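Cukton Community Help > Home Office > Noise

Old desktop hums so loud I can't record. Worth fixing?

skinside_fan
I record a little podcast about trail running in my workshop and I love doing it, but the PC has started droning like a fridge! I'm on episode 16 and listeners are noticing. The room is all hard surfaces too, with a gray ceiling that throws every sound right back at me. Do I treat the room or the computer first? Budget is tiny.
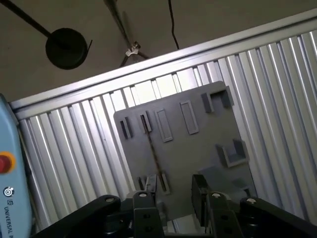 Wolde
Computer first, every time! Foam won't help much while the noise is still running three feet from your mic. Blow the dust out of the fans and the power supply vents with the machine unplugged, then put it on a thick rubber mat. Mine was buzzing through the desk - a mat fixed half of it. Then hang a couple of moving blankets behind you.

You'll want the side panel off for the cleaning. Take your time, hold each fan still with a finger while you blow, and check that no cable is rubbing a blade. 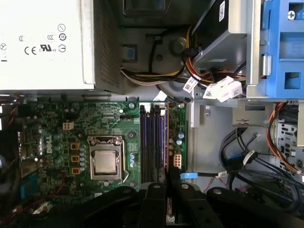
Dell desktop with the cover off, power supply at upper left

woreck428
just move the pc to the next room and run a long usb cable. did it in september, love it

skinside_fan
Cleaned it last night and what a difference! Blankets are next - thank you both so much.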